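## 4.2 Beschaffungsplanung und Kostenansatz

Die Bedarfsermittlung geht vom Arbeitsplatz aus, nicht vom Katalog des Anbieters. Je Station sind ein Arm mit Zweifingergreifer, eine helle Tischplatte und ein Satz Küchenobjekte anzusetzen. Abbildung 3 zeigt den Greifer (a) über dem ovalen Sieb und (b) über dem hellblauen Becher. 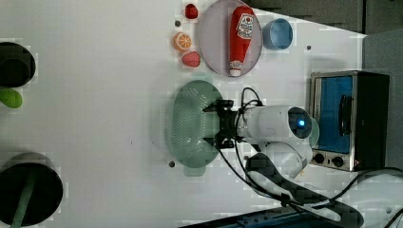
Für die Objektsätze lagen Angebote von Naveck und Zavgate vor. Der Stückpreis je Satz beträgt 37 Euro bei Naveck, die Lieferzeit neun Wochen. Zavgate liefert schneller, verlangt jedoch eine Mindestabnahme, die den Bedarf des ersten Haushaltsjahres übersteigt. Ersatzfinger und Kabel wurden als Verbrauchsmaterial gebucht und mit 651 Euro je Station und Jahr veranschlagt. Der Ansatz folgt Tindall und Kuzmenko, die Wartung und Verschleiß getrennt ausweisen.
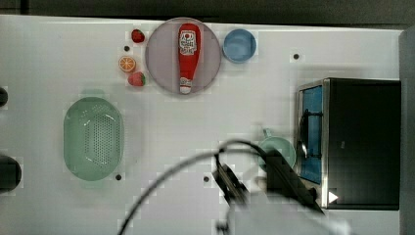
Der Minibackofen ist der teuerste Einzelposten unter den Requisiten – er wird deshalb nur einmal je Station beschafft und nicht vorgehalten. Montage und Inbetriebnahme durch Cerkska schlagen mit rund 1379 Euro zu Buche, Anfahrt eingeschlossen. Nicht enthalten sind Personalkosten und Raummiete. Die Preisbindung der Angebote endet im August; spätere Abrufe sind neu zu kalkulieren.

**Abbildung 3:** Arbeitsplatz in der Aufsicht, (a) Greifer über dem Sieb, (b) Greifer über dem Becher.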